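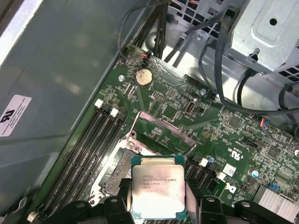

Pemach opens orders for Seidel processor-handling kit

21st October — Pemach has begun taking orders for Seidel, a two-finger gripper kit for removing and refitting processors in used workstations. The kit comprises the fingers, a wrist camera and software that aligns the chip with the socket before release. Supported parts include the Intel Xeon E5-1630V3.

Seidel is priced at $3000, with a yearly service plan at $700. The load plate and retention lever must still be opened by hand, according to product manager Senyo Sowah, and heatsinks are outside the scope of the first release.

Refurbisher Traltix has ordered 3 kits for its Prerham site. Delivery is limited to 40 units until January — spare fingers are sold separately.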